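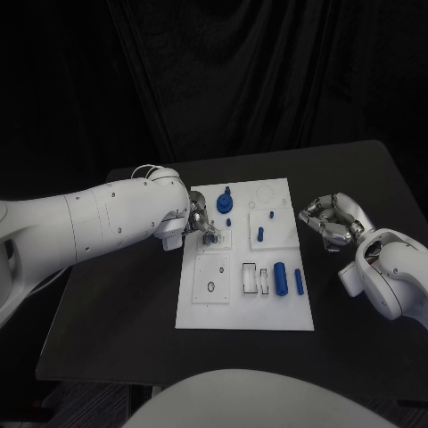 Home Our School Classes Workshops Visit Contact

About the Bridham School of Clock and Small Mechanism Repair
Posted in August by Ignacio Arroyo

Welcome, and thank you for stopping in to read about us! I have been meaning to rewrite this page for longer than I care to admit (the old one still gave directions to our first building, and more than one new student went and knocked on the door of a dentist).

The school began with a kitchen table and a mantel clock that had belonged to my grandmother. I had taken it apart with a great deal of confidence and could not get it back together, so I carried it in a shoebox to a retired repairer named Mrs. Bhat, over in Jalham, who looked into the box, put the kettle on, and told me to come back every week until it ran. It took me most of a winter. By then I had met three other people who were coming to her for the same reason, and between us we rented the back half of an old seed store in Bridham, and that was the start of it.

We now teach in the whole of the seed store, front and back, and we have 14 benches, which means that a full evening class is a cozy one. Beginners start with a plain spring-driven movement and stay with it until they can strip it, clean it, oil it and put it back without looking at the sheet. After that people wander off in all sorts of directions: cuckoo clocks, music boxes, kitchen timers, and one very stubborn barograph that has been with us for years. 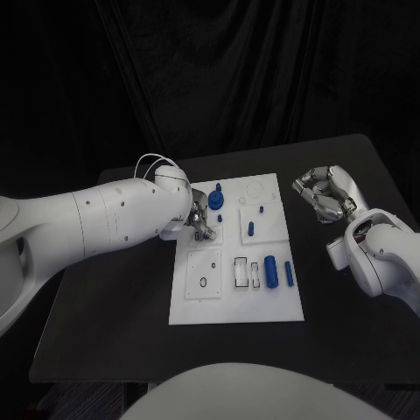 How we teach

Slowly, mostly. Every term runs for 30 evenings, and we leave the last few open so that people can finish what they started or catch up on the ones they missed. You bring your own clock if you have one, and if you don't, we have a shelf of some 200 donated movements in every state of health, and you are welcome to adopt one. Tools are provided, along with coffee and far too many cookies.

We also look after Biter, our big old wheel-cutting machine, which came to us from a workshop that was closing and got its name in its very first week. Advanced students learn to cut a replacement wheel on it, and I still get a little thrill when a blank goes in and a proper set of teeth comes out.

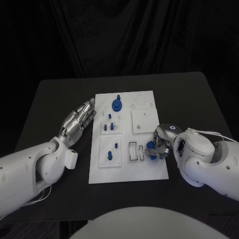 Blue gear and pegs on the white board.

Coming to see us

The door is open from 6 in the evening whenever a class is on, and you don't have to sign up for anything to come in and look around. Parking is behind the building, past the feed merchant. If you have a clock you're worried about, please let it run down before you move it, take the pendulum off, and wrap that separately in a towel. We'd love to meet you both!

Get our term dates by email. Enter your address to join the newsletter. You can unsubscribe at any time.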